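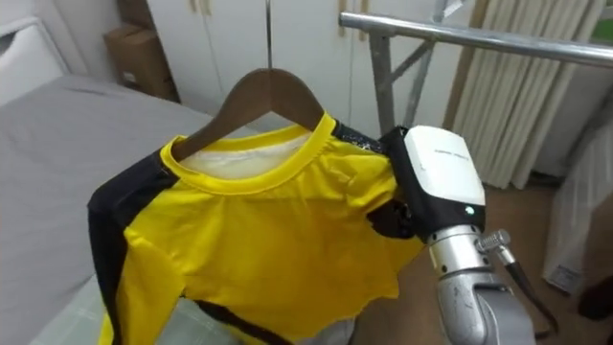

A robot arm holds a yellow and black shirt at the shoulder, on its wooden hanger.

3 min read

Trudeo has put out a new version of Buleo, the planning software it writes for robots that do household chores, and anyone who has ever tried to get a machine to hang up a shirt will find plenty to enjoy in it. The release went up on Saturday, and the team in Vencombe has spent the days since then answering messages from people who wanted to know when they could have it (now, is the answer, and the installer is the same one as before).

The big change is in how the software thinks about cloth. Earlier versions treated a shirt more or less as a flat shape with a few good places to hold, and that worked well enough on a table. A shirt on a hanger is another matter. It swings and folds over itself, and the sleeve you wanted can end up behind the sleeve you didn't. Buleo 2 keeps a running guess of where the fabric is, including the parts the camera has lost sight of, and it updates that guess while the arm is still moving. If the guess gets too shaky, the planner slows the arm and looks again before it commits to a grip.

"We used to plan the whole motion and then hope," said Mi-kyung Seok, who leads the planning group and has been with the project from its first lines of code. "Now the plan is more like a conversation with the shirt. You pull a little, you see what the shoulder does, and you decide what comes next. I know that sounds soft for a piece of control software, but it's the best way I have of putting it."

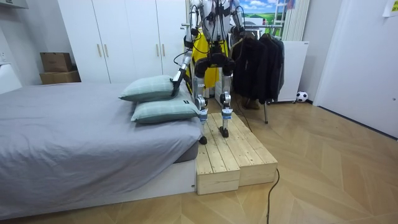
The second piece of work in the release is the part that decides how the arms and legs share a job, and it's the one Seok's group is proudest of. Until now the software handled the two separately: the legs found a place to stand and stayed there, and the arms made do with whatever they could reach. The new whole-body planner weighs both at once, and it counts a hand on the furniture as something that can change the robot's balance. That matters a good deal in a small bedroom, where a humanoid may be standing on a wooden step beside the bed with one gripper pressed into a pillow, and the clothes rack is behind it. A pillow gives under a hand in a way that a tabletop doesn't, so the planner assumes very little support from it until the force readings say otherwise.

Developers will also find a friendlier set of tools. The replay viewer has been rebuilt so that camera views, joint positions and the planner's own choices all run along one timeline — a request that had been sitting on the list for longer than the team likes to admit. Click on any moment and the viewer shows the motions that were considered and turned down, along with the score each one got. The test suite that comes with it now holds 4000 simulated garment runs, and it can be left going overnight on an ordinary workstation.

Existing users should set aside a little time for the move, as the old grasp files need to be converted before they'll load. Harasym, which builds the add-on that many labs use for force control, has already updated its side, and the two packages can be installed together. The converter leaves the original files alone, so it's easy to go back.

Next on the list is bedding, with fitted sheets first. Seok hopes to have an early version ready for testers in December.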